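Apr 23, 2019
By the Gokari workshop desk
Filed under: Workshop > Checks and Inspections

Printed parts check, small containers — with comments

Covers the vented canisters for the Kinow storeroom shelf. Go through the list before a part leaves the bench. Mark each line OK, REDO or N/A and write a comment for anything that isn't OK.

1. Bench and bin clear of offcuts and support scraps. OK.
2. Printer switched off at the wall before the part is handled. OK.
3. Rim checked with a gloved finger for sharp edges. OK.
4. Lid holes open, no strings across them. REDO on 2 lids. Cleared with the hand reamer, not the knife.
5. Outside wall checked for blobs and nubs. See comment.
6. Base sits flat on the glass plate. OK.
7. Colour matches the job sheet. OK, grey.
8. Label applied. N/A until the wall is cleaned up. 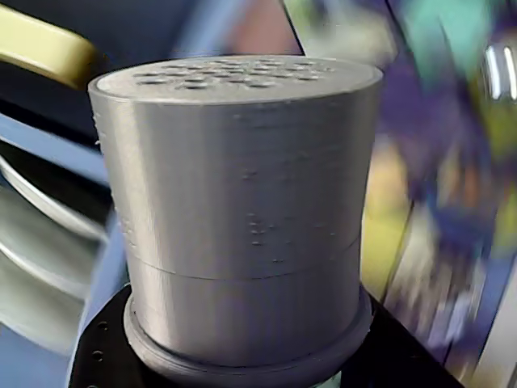
Item 5 gets skipped more than any other, and it's the one that catches people's hands. Check the wall in raking light and then by touch, all the way round. The grey canister has a loose scatter of tiny raised bumps on the front, some near the middle of the wall and a few lower down, just above the seam. Take bumps like those off with 200 grit wrapped on a block. Wear a mask and eye protection, and wipe the dust up with a damp cloth. Don't use the air line.

Comment on item 4: the holes stop short of the rim and the plain border should stay plain. Don't drill extra ones. Herath asked for more airflow in October and the answer is still no until we have a new drawing.

Storage: no canister goes within 15 cm of the heater — the plastic softens. Nothing for food goes in these. Vikalel stock is kept on the lower shelf and has its own sheet.

Next full check is due at 1,000 print hours, or sooner if the nozzle is changed.

Last updated: rim check moved ahead of lid holes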